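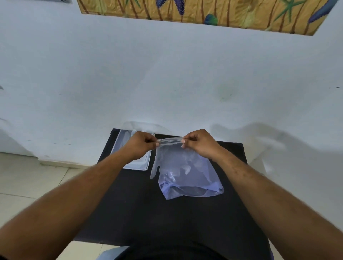 Opening a bag by hand at the black table, clear tray to the left.

Sun 12 April

I have spent most of this week with a spreadsheet and a pile of quotes, trying to work out whether a packing business our size should buy a bagging robot. We are four people. Ita Scanlon does the accounts and she wanted an answer before the end of the month, so I am writing down where I've got to.

The job itself is dull. Open a clear bag, put the item in, fold the top, put it in the box. The opening is the slow part. The film clings to itself and you have to get a thumb and finger on each side and pull it tight before anything will go in. I timed myself over a morning and averaged 12 seconds a bag, and most of that was getting the thing open.

I asked three suppliers for prices. Hevitz sent a brochure and no price, so I have left them out. Starkon offered a small arm with two suction cups for the bag, to be leased over 49 months. Fahy don't do arms at all, they do a machine that blows bags open with air, but it only takes bags on a roll and ours come loose in boxes. Changing to rolls would mean changing bag supplier, and Savita Bansal has just agreed a decent price with the one we have.

The Starkon lease looked fine until I added the rest. You need a guard or a light curtain, a compressor for the suction, someone to set it up, and a maintenance contract from the second year. None of that was on the first page of the quote. With everything in, the monthly figure went up by 70 per cent. I rang them to check I'd read it properly and I had.

Then there is the question of whether it can do our bags. Their demo used a stiff bag, much thicker than ours. I have asked for a trial with our own stock and they've said August at the earliest, at their place, and we pay the carriage. I think that's fair enough. I wouldn't sign anything before seeing it — thin film is hard enough for fingers.

Úna Geraghty, who used to run the line at Brunwood, told me to budget for the days it doesn't work as well as the days it does. So I've put in a row for that. She also said to keep one bench set up for hand packing whatever we buy, and that means we don't save the floor space I had been counting on.

For now the plan is to send 2 boxes of bags to Starkon for the trial, ask Fahy what rolls would cost us over a year, and put the deposit money to one side without spending it. Ita is happy with that. I still need to measure the doorway, as the arm comes on a pallet and ours is narrow.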